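Gripper stops short of small objects after table swap

Lei
Our student club at Gramesmont is building a pick task for the spring course. White arm mounted at the right of a low square table, gripper approaching from straight above. After we changed tables, bottle picks are fine but the small yellow item is missed 3 times out of 5. The fingers close above it. Same program as in February. Is this calibration or the grasp height?

Vutgate
Grasp height, most likely. A new table means a new Z zero. Touch off at the four corners and the center, fit a plane, and store it as the work frame. Ours was 7 mm off on one side. Also limit approach speed to 300 mm/s until the plane is verified.

Vomach
had this too, restarting fixed it

Lei
Restart did nothing. Touching off did: the old Z value was still in the work frame. Small items now pick at the same rate as the bottle. Current layout for comparison: 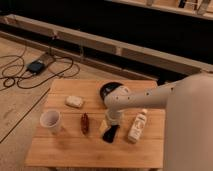

Gripper over the yellow item in both views.

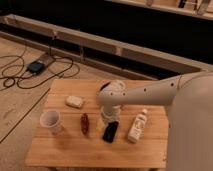
Page last changed: August 2024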